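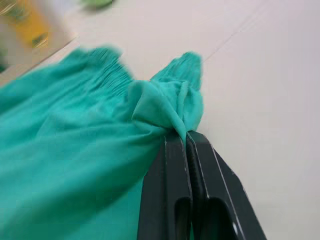
Gathered stretch edge on a teal-green garment.

Home | Laundry | Mending | Kitchen | Floors | Ask

How to replace worn-out elastic (and how to tell if you even need to)

Most elastic advice online is written by people who sell elastic. Read enough of it and you'd think every waistband needs a full replacement once a year, with a special tool and a special needle. I've fixed a lot of skirts, pajama pants and kids' sundresses, and I don't buy it. Plenty of loose waistbands can be saved in a few minutes. Others can't be saved at all, and you should know which kind you have before you spend an evening on it.

First, find out what you're dealing with

Turn the garment inside out and look at the gathered part. There are three common setups.

Casing. The elastic sits inside a fabric tunnel and you can slide it a little with your fingers. Easy to replace.

Sewn-on. A flat band of elastic is stitched straight to the cloth, often with zigzag. You can replace it, but you'll be picking stitches for a long time, and thin fabric may not forgive you.

Shirring. Rows of thin elastic thread run across the inside, and the outside looks puckered all over. There is no tunnel and nothing to pull out. If a guide tells you to "just thread a new piece through," whoever wrote it has never looked inside one.

The hot water trick

You'll see claims that boiling water or a hot dryer brings dead elastic back to life. It sometimes tightens shirring that was only relaxed, mostly on cotton things that have been stored stretched. It does nothing for elastic that has gone crunchy. Stretch a section next to your ear. If you hear crackling, the rubber has broken down and heat will finish it off.

If you want to try it anyway, hold a steam iron just above the gathers without touching them, give it a few bursts, and let it cool flat. Don't press down. Check the care label before you start, as some synthetics shine or shrink under steam.

Replacing elastic in a casing

You need new elastic in the same width as the old, a large safety pin, a small one, a seam ripper, and thread to match.

1. Find where the casing was closed, usually at the center back or a side seam. Open a gap of 2 inches there, on the inside layer only.

2. Snip the old elastic and pin the new piece to one end of it. Pull the old one out from the other side and the new one follows. Every tutorial has you yank out the old elastic first and then fight a pin through an empty tunnel. I've never understood why.

3. If the old elastic is stitched down at the side seams, and it often is, pick out those stitches first or step 2 will jam.

4. Fasten both ends with safety pins and try the thing on. Sit down in it. Ignore any chart that tells you to subtract a fixed amount from your waist measurement; a soft knit elastic and a stiff braided one feel completely different at the same length. For what it's worth, my own skirts end up 3 inches under my waist measurement, and my sister's don't.

5. Overlap the ends by an inch and sew a square through both layers. Knots make a lump.

6. Stretch the waistband all the way out a few times to spread the gathers, then close the gap.

Fixing shirring

If only one or two rows have let go, leave the rest alone. Wind elastic thread onto a bobbin by hand with almost no stretch, put ordinary thread on top, set a long straight stitch, and sew over the old line with the fabric pulled flat. Backstitch at each end. It will look disappointing until you steam it.

Practice on a scrap. Some machines hate elastic thread in the bobbin and you won't know until you've made a nest of it. My old Skondel takes it fine. The newer Proda skips unless I loosen the bobbin case, whatever the manual says.

If all the rows are gone, consider sewing a narrow casing to the inside and running ordinary elastic through it. It won't look the same. On a dress that gets worn around the house, I can live with that.

What I wouldn't bother with

Iron-on elastic. I tested one roll and it peeled at the first wash.

Plastic threading tools. A safety pin does the job and costs pennies. The one I bought snapped in the casing of a lined skirt, and getting the broken tip out took longer than the repair.

"Lifetime" elastic. Whose lifetime? A 30-day return window on the packet tells you how far the seller trusts it.

Washing afterward

Cool water and air drying will stretch things out, in the good sense. Skip the fabric softener on anything with shirring.

Last updated September 21, 2026

Contact | Copyright Pledport Home Notes | Back to top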